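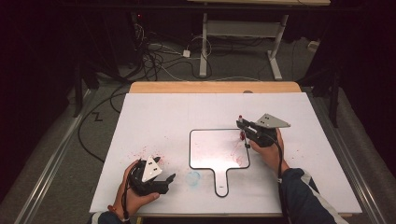
Clirkon open afternoon: the whiteboard tables

I nearly didn't go. Clirkon is a good walk from the station at Priltska and it was December and raining sideways, but I'm so glad I did, because the Hinds building turned out to have a whole floor given over to writing and wiping, and I could have stayed until they put the lights out.

The small boards were my favourite. They are shaped like a paddle, with rounded corners, a thin black border and a handle with a little hole near the end so you can hang it on a hook. You hold one up in class, everyone sees your answer, you wipe it and off you go again! We had them at school and I'd forgotten how nice they are in the hand. Wernen, the school supplier across the river, takes 300 of them a term, and of the last lot 232 went to infant classes.

The tables are light wood with a big white board laid on top, and by the time our group came round at 2 the one nearest me was well speckled with red. I rather liked that. It looked like a table where people get on with things. 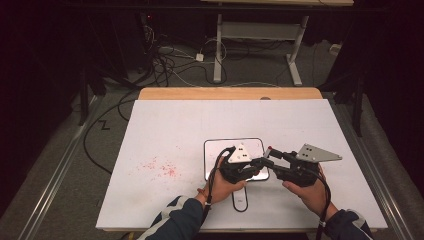 The big white board on its table, with red-pink speckles on the left half.

I had a go with a red marker myself and drew a very poor snail. Red is the fussy one, apparently: it leaves a faint pink ghost if you leave it overnight, and the answer is to scribble over it in fresh ink and wipe straight away. I've tried this at home on the kitchen planner and it came up lovely.

Tea was 200 yards down the road in the old canteen, with very decent ginger cake. Places for the spring afternoon go up on the Clirkon noticeboard in March. Bring a coat.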